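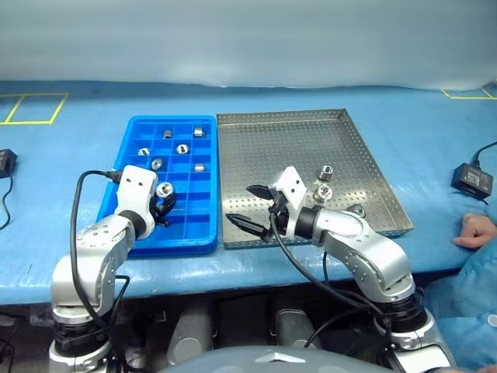 Re: First decent day of the year, what did you do with it?

usstead_porch
26 Jan 2025. Sixty degrees and I wasted the morning looking for my sunglasses. They've been in my coat since September.

mudroom12
I walked 4 miles and complained for three of them. Lovely day.

rultwood_ann
It's a trick. We get one of these every January and then it sleets. I'm keeping my boots by the door.

usstead_porch
Let me have this, please.

mudroom12
Ann's wrong – last year it rained. I took a nap on the deck anyway and burned one ear.

rultwood_ann
Sleet. I was in it.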